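A Morning at the Open Day in Bedmont
by Ileana Vlad 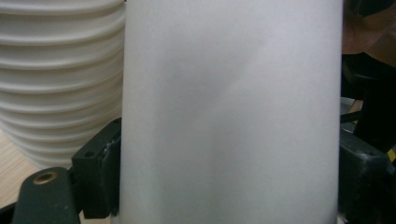
What does a company that sells cups and food containers show to its visitors? In Bedmont they show mostly the packing room and the store behind it, and they let you touch the goods.

I went in October with my colleague Emanuel Iordache. We buy the tableware for a school canteen and we wanted to see how the things are kept before they come to us in boxes. The company is called Heston. The bus from Jovbridge leaves you at the gate, and from there it is a short walk past the loading doors.

Our group was led by Catriona Sutherland, who speaks quickly, so I did not catch everything. We began in a small room with samples on tables. Plain white is what most canteens order, she told us, and I understood why when I saw the ribbed containers in a stack. They look very clean together. Emanuel asked if they are difficult to separate when the hands are cold. She gave him two to try, and he had to pull quite strongly.

After this we went to the packing room. It was more quiet than I expected. The cups go into a long sleeve, the sleeves go into a carton, and one carton holds 958 cups. I asked why such a strange number. Gervasio Mansilla, who works at the packing bench, answered that the carton was designed for an older cup with a thicker rim, and they fill it now until it is full. For the containers the number is 629. I wrote both in my notebook, for our orders are always in round numbers and the invoices never match. Now I know the reason.

The store was the part I liked best. The shelves are marked with colored tape and the heavy cartons stay low. One line, named Onu, has a separate corner, as the lids and the bases arrive on different days and must wait for each other. A visitor named Sohail Marwat wanted to know what happens with a carton that has a crushed corner. It is opened, checked by hand and packed again.

At the end there was tea and a plate of biscuits. We took home two sample packs and a price list. The price list is from last spring, so Emanuel will write to them for the new one.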